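# Why do things get scratched?

Look at the bottom of an old lunch box, or the tray where you keep your building blocks. It was shiny when it was new. Now it probably has thin lines on it, dull patches and a few marks that won't wash off. Grown-ups call this **wear**.

## What a scratch is

A scratch is a tiny ditch. When something hard slides over something softer, it digs in and pushes some of the softer stuff aside. If you run your fingernail slowly across a deep scratch, you can feel it catch on the edges.

A scratch looks different from the surface next to it because of light. Smooth surfaces send light back mostly in one direction, so they look shiny. A ditch sends it off in lots of directions. That is why you sometimes only notice a scratch when you tilt the thing towards a window.

## What a scuff is

A scuff is wider than a scratch and not as deep. It happens when two things rub together over a larger area. You have seen scuffs on the toes of school shoes.

Sometimes a scuff takes stuff away, like paint. Sometimes it leaves stuff behind. A black rubber sole can leave a black mark on a pale floor, and that mark is a very thin smear of rubber. You can often rub this kind off with a damp cloth. You can't rub off a ditch.

## Which one wins?

When two things rub together, the harder one usually does the scratching. Steel is harder than candle wax, so a spoon will mark a candle easily. The candle won't mark the spoon.

But soft things can wear down hard things if they have long enough. Stone steps in old buildings often dip in the middle where people walk. Shoes are softer than stone, but they carry grit, and there have been a lot of shoes.

## A test you can do

Victor Mwakyusa and Brian Massawe tried this at their after-school club in January. They used the lid of an old plastic tub and a wooden block.

1. Ask a grown-up for a lid that nobody needs any more.
2. Slide the block across it 10 times, always in the same place. Look at it near a lamp.
3. Sprinkle a pinch of sand on the lid and slide the block another 10 times.
4. Wipe the sand off and look again.

Victor and Brian could hardly see a mark after the first go. After the sand there were fine lines all over the patch. Brian kept going on his own lid until he had done 262 slides -- it went cloudy and he could no longer see his hand through it.

## Reading the marks

Wear tells you how a thing gets used, if you look at where the marks are. A door is often grubby near the handle and clean at the top. A bin or tray can be read in the same way. On a grey one with coloured bars in it, the sloping panel across the middle has a wide band of darker grey scuffing along its lower part, with a ragged top edge. Higher up it is whitish and worn, and one thin, crooked scratch runs diagonally above the band. The floor has faint curved scratches. Straight lines come from things pushed straight, and curved ones can come from things that turn as they slide. See if you can find both kinds in your own toy box. 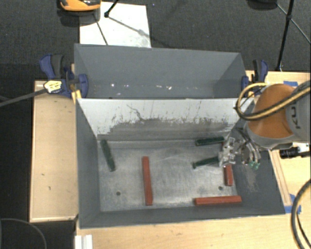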